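Drawers, and What We Keep in Them

17th March

When I moved to Skullomside, the apartment came with one piece of furniture, a chest with nine drawers, left by the family before me. The landlord said I could throw it away. I kept it, and this decision cost me one month of evenings and made me interested in a subject I had never thought of before.

A drawer is a strange invention. For many centuries people in Europe kept their things in a box with a lid. The box was good for travel, but to take out the shirt at the bottom you had to lift everything that lay over it. Later the makers put a small sliding box under the big one, then a second, and in the end the lid disappeared. The chest of drawers that we know is the result of many people becoming tired of bending down.

In my chest the drawers run on simple strips of wood. In summer they swell. In August I could not open the lower ones at all, and my winter socks stayed there safely until the weather changed. I asked for advice at Dotik, a repair workshop near the harbor, and they told me to rub the strips with a candle. It is an old method and it costs almost nothing. You take the drawer out, brush away the dust, rub a plain white candle along every surface that touches another, and put it back. My drawers now move so easily that I had to learn to pull with less force.

The workshop keeps a catalog of old handles, and it has 1,534 entries. I spent a whole afternoon with it. There are rings, knobs, small brass shells, and one ugly lion which I liked very much. I bought four handles to replace the broken ones. They do not match the others, and after a week I stopped seeing it.

What people put in drawers is a different question. In my parents' house the top drawer in the kitchen was for string, dead batteries, keys without a lock and the instructions for a radio we no longer had. My mother cleaned it every spring and by summer it was full again. I believe every home needs one such place, where things can wait until somebody decides about them.

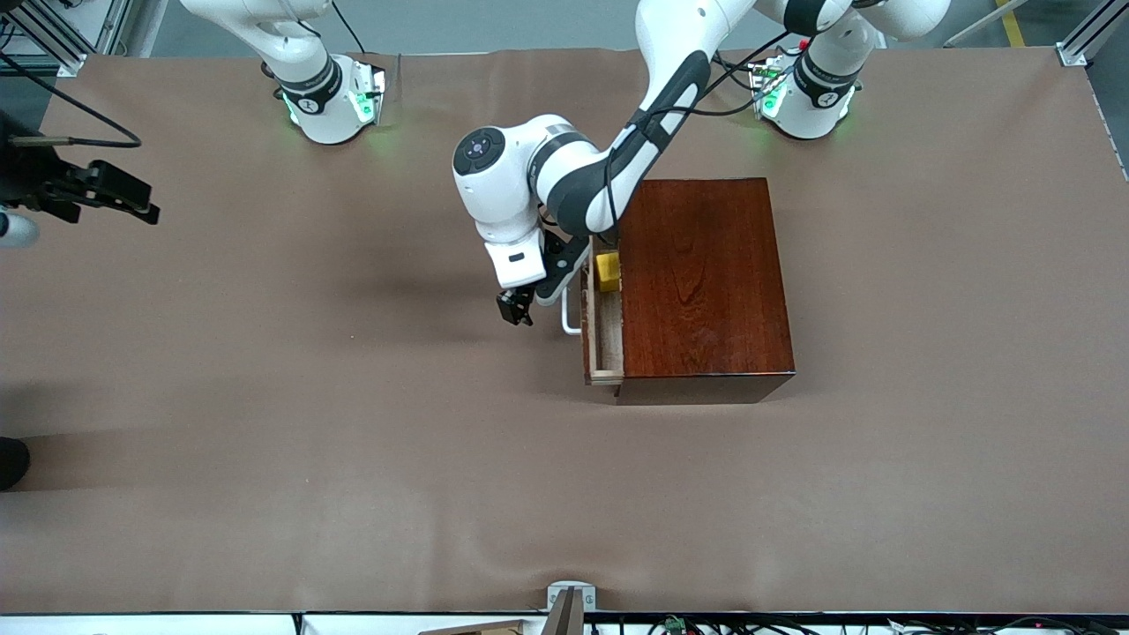 Kawaguchi wrote to this magazine after my first short note on the subject and did not agree with me at all: a drawer hides things, and after 5 years you own three pairs of scissors and can find none of them. Open shelves, the letter went on, make a person honest.

I have tried shelves. They collect dust, and I do not want to look at my tax papers during breakfast. But I took one idea from the letter, and I have put a small paper label inside the front edge of each drawer, where only I can read it.

The lowest drawer still has the smell of another family's soap. I line it with paper from Iltano, a thick kind that is sold in rolls, and I keep the tablecloths there.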